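Mayo, por la mañana

Anoche me fui a casa con la palabra «resuelto» escrita en el parte y hoy la he tachado. El fallo de la parada ha vuelto. Según Killian Boyer no ha vuelto, porque para él esto es otro fallo que se parece mucho. A mí me da igual cómo lo clasifiquen: se pulsa el botón del mando, el brazo sigue moviéndose un rato y luego se para. En el registro, ese rato son 900 milisegundos. Dicho así parece poco. Con la mano encima de la mesa es muchísimo.

Apunto las cosas en orden antes de que me las cuenten de otra manera. Primera tanda de recogida con la versión nueva de Ondudent, la que iba a traer la parada arreglada: 35 intentos, 24 terminados. De los que faltan, la mayoría son agarres malos, la pinza que cierra a medio camino y se lleva aire, y de eso no me quejo porque siempre ha pasado. Lo que me preocupa son los 5 en los que pedí parada y el brazo acabó el gesto. En Skananwood, en la demostración, no vimos ni uno. También es verdad que en la demostración nadie pulsó el botón.

La colocación era la de siempre, la que llaman «cocina dos»: las sartenes negras a un lado, el bol azul con los trozos amarillos, la fresa, el plato grande ovalado, la taza. Le hice una foto porque luego me discuten hasta dónde estaba la espátula.
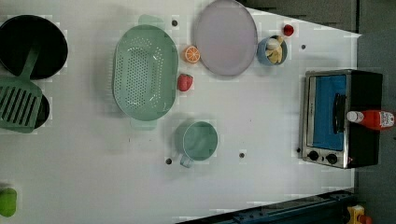 Cocina dos. La espátula verde sobre las sartenes y el kétchup tumbado a la derecha.

Faustine Rolland cree que el problema es el kétchup. Su teoría: el sistema de visión ve la botella tumbada, no sabe si es un obstáculo o un objeto que hay que recoger, recalcula la trayectoria entera y la orden de parada se queda esperando en la cola. Puede ser. Pero entonces el arreglo que me proponen es quitar el kétchup, y por ahí no paso. Una parada tiene que parar con kétchup, sin kétchup y con la mesa llena hasta el techo. Si la orden espera turno detrás de un cálculo, lo que tenemos es un botón de sugerencias.

Se lo dije más o menos con esas palabras y Killian me contestó que la seta roja de la pared sí corta la corriente al instante. Ya lo sé. La probé yo. También sé a qué distancia está la pared.

Después de comer

Llamada con Castitz, que son los del controlador. Muy amables. Que si el firmware está al día, que si hemos tocado los tiempos del bus, que si les mandamos los registros comprimidos. Tres veces preguntaron si el operador había mantenido pulsado el botón «el tiempo suficiente». Les pedí que me dijeran cuánto es suficiente y quedaron en consultarlo. Lo dejo anotado porque dentro de un mes me dirán que figuraba en el manual. He mirado el manual y no figura.

Ondudent, por su parte, dice que ellos mandan la parada en cuanto la reciben y que el retraso es de Castitz. Castitz dice que la ejecuta en cuanto le llega. Los dos pueden tener razón y aun así el brazo sigue andando.

Repetí unas cuantas pasadas a velocidad reducida, con la zona despejada de gente y yo junto a la seta, nada de mando. El encargo era bajar hacia el recipiente verde y la taza. La velocidad reducida tampoco me convence: la configuración dice una cosa y mis ojos otra. Quiero medirla por fuera, con algo que no dependa del mismo programa que estoy poniendo en duda. Guardo la captura de una pasada, con el brazo blanco borroso y los dedos de la pinza ya junto a la vajilla.
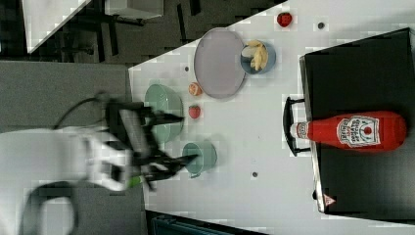
Por la tarde, antes de irme

Bailly quiere un informe corto para dirección, de media página, sin jerga. El borrador que me pasó hablaba de «latencia ocasional en la interrupción del ciclo». Lo he cambiado por «el robot tarda en pararse cuando se le manda parar». Me lo devolvió con un interrogante al margen. Se lo he vuelto a mandar igual.

Lo que dejo dispuesto hasta nuevo aviso:
Nadie mete la mano en la mesa con el brazo alimentado, tampoco para recolocar una fresa.
Entre tanda y tanda se corta con la seta, y el mando no cuenta como parada.
La seta se trae a la mesa con un cable largo. Ya está pedido el cable.
El kétchup se queda donde está.

Faustine protestó por lo segundo, porque rearmar después de cada corte alarga mucho la jornada y ella tiene tandas prometidas. Lo entiendo. Killian insiste en que mañana llega un parche y que lo pruebe antes de ponerme dramático. Lo probaré. Ya probé el anterior, que también lo arreglaba, y está en la página de ayer con su tachón.

Falta preguntar a Castitz si el contador de paradas se borra al reiniciar. El de hoy marcaba cero.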